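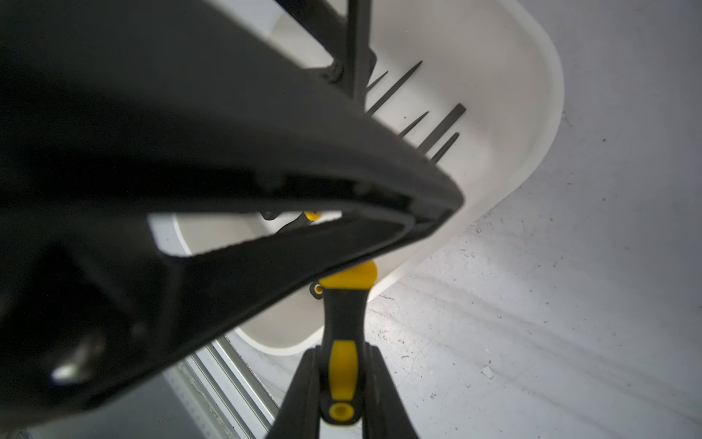 The fingers on the Okden cell were due for replacement in January. I did them on Friday, 3 weeks past the interval, after the grip check started failing on screwdriver handles.

The old pair had polished themselves smooth on the inner faces. On a square part that costs little. On a waisted handle the tool creeps down under its own weight, and the next pick starts from a bad pose. The counter read 1,871 grips since the last change. Tatiana Vondráček, who wrote our maintenance sheet, has the limit at 400 for anything rubber or rubber-like. I had been ignoring that line.

The swap itself is short:

1. Park the arm, cut power to the gripper, and leave the controller up.
2. Back out the finger screws. Ours are from Virnier and strip easily, so use a fresh bit.
3. Wipe the mounting faces. Grit there shows up as a toe-in error at the tips.
4. Fit both new fingers loosely, close them on the gauge block, then tighten.
5. Re-run the zero routine and save it. The old offset will load again on restart otherwise.

Step 4 is the one I got wrong last year. If you tighten with the jaws open, the inner faces end up a hair out of parallel – enough to twist a round handle as it closes.

I also dropped the closing force from 7 to 6 on the Trindmont scale. The higher value was set to make up for the worn faces. The camera offset didn't need touching, although I ran the check twice. Cable strain relief at the wrist is next.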